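Sit-stand desks, two winters on, at Hondard

I dropped by the Hondard claims office in Estham again last month, mostly to see how the desk business was going. Some of you will remember I wrote about it when the first batch went in and half the floor was grumbling about cables. Two years later the company has finally put out its numbers, and they're more interesting than I expected!

The short version is that 600 staff got sit-stand desks and a half-hour session on how to set them up. Reports of neck and lower back pain fell by 26 percent over the two years. Nice result, and the safety team is pretty pleased with itself. What they were less keen to talk about (I had to ask twice) is that a big chunk of those desks hardly ever move. The motors log every height change, and plenty of people set theirs once in the first week and left it there.
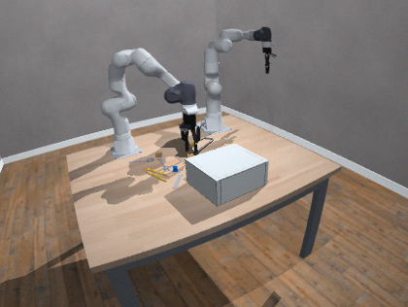
So did the desks bring the pain reports down, or was it the training? Hondard can't say for sure, as everyone got both at the same time, but the biggest drop was among people who came back for a second setup session.

That fits with what I've seen in other offices. A good chair adjusted badly is still a bad chair, and I've lost count of the monitors I've found sitting on phone books - yes, there are still phone books out there. The Hondard folks now want to run the session every November and add a quick check whenever somebody changes teams.

The Lam site is next. It's a call center, so a tougher crowd in some ways, with shared desks and three shifts and not much time to fiddle with anything between calls. Jondon, the consulting outfit that ran the Estham training, has the contract there too, and I'm told they'll be trying the training first this time and the new furniture later. I like that a lot. I've asked to come and watch one of the night shift sessions, and if they let me in I'll post my notes.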